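Zweimal habe ich in meinem Leben eine Klage angefangen, und zweimal bin ich vorher gefragt worden, ob ich mir das wirklich antun will. Beim ersten Mal war es meine Schwester, beim zweiten Mal ein Richter. Über den Richter möchte ich heute schreiben, denn ich ärgere mich noch immer ein bisschen.

Also, es ging um 1497 Euro. Das ist kein Betrag, für den man Haus und Hof verpfändet, aber ich hätte ihn schon gern zurückgehabt. Ich hatte bei Broltar eine Küchenzeile bestellt, angezahlt, dann kam nichts, dann kam ein Brief, dann kam wieder nichts. Mahnbescheid, Widerspruch, Amtsgericht, die ganze Leiter rauf. Und dann sitze ich da im Saal, habe meine Mappe dabei (mit Trennblättern! ich war so stolz), und nach kaum einer Viertelstunde sagt der Vorsitzende: »Wollen Sie sich nicht vergleichen?«

Ja nun. Wollte ich eigentlich nicht.

Ich weiß schon, das Gesetz will es so. Vor der mündlichen Verhandlung kommt die Güteverhandlung, das steht in der Zivilprozessordnung, und der Gedanke dahinter ist ja auch sympathisch: Leute reden miteinander, einigen sich, gehen heim. Meine Freundin Joanne Hollis hat sich auf diese Weise mit ihrer Vermieterin über eine Nebenkostenabrechnung verständigt, und die beiden grüßen sich heute noch im Treppenhaus. Wunderbar! Nachbarn, Familien, Geschäftspartner, die noch Jahre miteinander auskommen müssen, für die ist das Gold wert.

Aber ich muss mit Broltar nicht auskommen. Ich werde dort nie wieder auch nur eine Schublade kaufen. Ich wollte wissen, ob ich recht habe, und genau diese Frage wurde an dem Vormittag sehr höflich umschifft. Stattdessen hörte ich das Wort »Prozessrisiko« so oft, dass ich abends davon geträumt habe. Der Anwalt der Gegenseite bot die Hälfte an. Der Richter nickte. Meine Anwältin, Delyth Morgan, die ich sehr schätze, schaute mich an und zog ganz leicht die Schultern hoch. Da habe ich unterschrieben.

Seitdem frage ich mich, wie viele Firmen das fest einkalkulieren. Wer weiß, dass am Ende sowieso halbe-halbe herauskommt, der kann sich beim Zahlen doch schön Zeit lassen. Mein Kollege Joaquim Macedo hatte Ärger mit einem Umzugsunternehmen, Amness hieß der Laden, da ging es um 3000 Euro und einen zerlegten Kleiderschrank. Dieselbe Geschichte, fast dieselben Sätze. Er hat nach 14 Monaten einen Vergleich bekommen, von dem nach Abzug seiner Kosten ein nettes Abendessen übrig blieb. Joaquim nimmt es mit Humor. Ich nicht so.

Die Richter verstehe ich durchaus, die haben Akten bis unter die Decke, und ein Vergleich erspart ihnen das Urteil samt Begründung. Delyth hat mir das auch einmal beim Kaffee auseinandergesetzt: Ein Urteil kann angefochten werden, ein Vergleich beendet die Sache meistens wirklich, und das Geld kommt schneller. Stimmt alles. Bei mir kam es sogar pünktlich. Trotzdem steht jetzt nirgends geschrieben, dass Broltar im Unrecht war, und der nächste Kunde mit der nächsten Küchenzeile fängt wieder bei null an.

Was ich mir wünsche, ist gar nicht viel. Der Richter soll zuerst sagen, wie er die Sache vorläufig sieht, klar und deutlich, in Sätzen, die auch ich verstehe. Danach kann er meinetwegen nach einem Vergleich fragen. Dann weiß ich wenigstens, was ich da aufgebe. Manche Gerichte machen das wohl längst so, jedenfalls schwärmt mein Schwager davon, und bei mir klang es eher nach Basar.

Und man sollte Nein sagen dürfen, ohne sich wie ein Querulant vorzukommen. Ich habe mir im Saal tatsächlich überlegt, ob der Richter mich jetzt für schwierig hält! Mit 1497 Euro Streitwert und Trennblättern!

Im Mai steht bei meiner Schwester ein Termin an, diesmal wegen einer Handwerkerrechnung über 3711 Euro. Ich fahre mit und setze mich hinten rein, und sie hat mir schon versprochen, dass sie vor der Unterschrift wenigstens um eine Pause bittet.

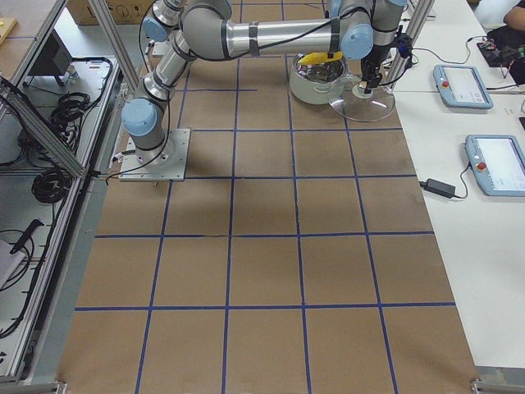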